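Palamarchuk: gutter and downpipe sizing notes

README, last tidied up 26th December

Hi! I'm Siiri, and Palamarchuk is the little folder of spreadsheets and scripts I use to work out what size gutter a house needs. It started as one sheet for my own place in Badley (a long roof, one sad downpipe, water down the back wall every winter) and it kept growing as mates asked me to run theirs.

What's in the folder

roofs.csv has the measurements, one row for each run of gutter. Lengths are in millimetres, slopes in degrees.
rain.csv is the rainfall I design for, in millimetres an hour. The default is 200, so change it if you live somewhere drier.
size.py reads both and spits out a gutter profile and a downpipe count.
old/ is everything from before September. The column names don't match any more, so please don't mix them in!

Getting going

You'll need Python 3 and nothing else. Put your own roof into roofs.csv, run size.py, and the answer lands in results.txt. Erasto Koech tried it on his shed and got stuck on the slope column, so I'll say it loudly: it wants degrees, and a builder's ratio will give you rubbish.

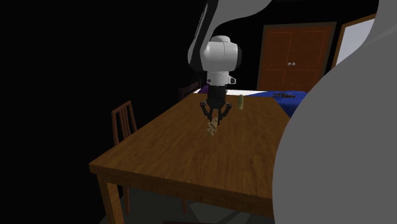
Simulated view: wooden table and grey robot arm.

Valleys are the messy bit. If two roof faces drain into one valley, add them together and enter them as a single row, then put "valley" in the notes column. The script bumps up the size for those. I borrowed that rule from Chandrasekhar Varma, who has hung a lot more guttering than I have, and it's on the generous side.

Known problems

Curved gutters aren't handled at all.
Runs under 2000 mm get rounded up (annoying on porches, I know).
Box gutters give a number, but I wouldn't trust it. Get a plumber to check.

Use it however you like, and if you fix something, send it back to me or to Korkor Opoku, who looks after the rain figures.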